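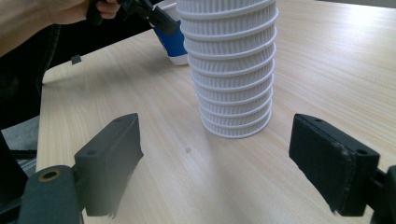 Facilities > Tickets > Catering equipment > Water boilers
Opened 02/12/2025 by Ho-yin Chang
5 comments

Foveo boiler, second-floor kitchen, Drondau building: stops filling, fill light flashes

Status: Resolved
Priority: Normal

Fault as reported
Boiler delivers hot water as normal first thing, then stops after a few drinks. Fill light flashes and the tap gives only a trickle. Switching off at the wall and on again clears the light, but the fault returns the same morning. No leak under the counter. Users have been carrying water up from the ground floor.

Comment 1, Ho-yin Chang
Checked the isolating valve behind the left-hand cupboard. Fully open. Cold tap at the sink runs at normal pressure, so the supply to the room is fine. Boiler restarted, fault came back on the next refill. The manual says the light flashes when the tank has not reached its upper level within five minutes of the inlet opening. That points to slow filling and makes a heating fault unlikely.

Comment 2, Ho-yin Chang
Disconnected the hose at the boiler inlet and ran it into a jug for one minute with the valve open. Result: 300 ml. The manual asks for a good deal more than that. Repeated with the same result. Hose is not kinked. The only part between the valve and the hose is the Silberg filter.

Comment 3, Babić service desk
Please read the date on the filter label and the litre counter on the head. Do not remove the cartridge with the water on. The head has its own shut-off but on the older type it does not always seal.

Comment 4, Ho-yin Chang
Label is blank. Counter reads nearly 3000 litres, past the limit printed on the cartridge. The service sheet on the cupboard door has a September entry reading "filter done", no initials. The counter was either not reset then or the cartridge was not changed. I think the second, going by the colour of the water left in the bowl.

Replaced the cartridge with the spare from the ground-floor store. Flushed to the sink until clear. Reset the counter. Cleaned the inlet strainer, which had scale in it. Refitted the hose and refilled the tank. Light went out well inside the time limit.

Comment 5, Ho-yin Chang
Drew off and refilled the tank three times in a row with no fault. Date written on the cartridge label and on the service sheet. The store now has no spare, order raised with Babić. The boiler in the ground-floor kitchen uses the same filter and its counter still needs reading, separate ticket to follow.

Closing this one.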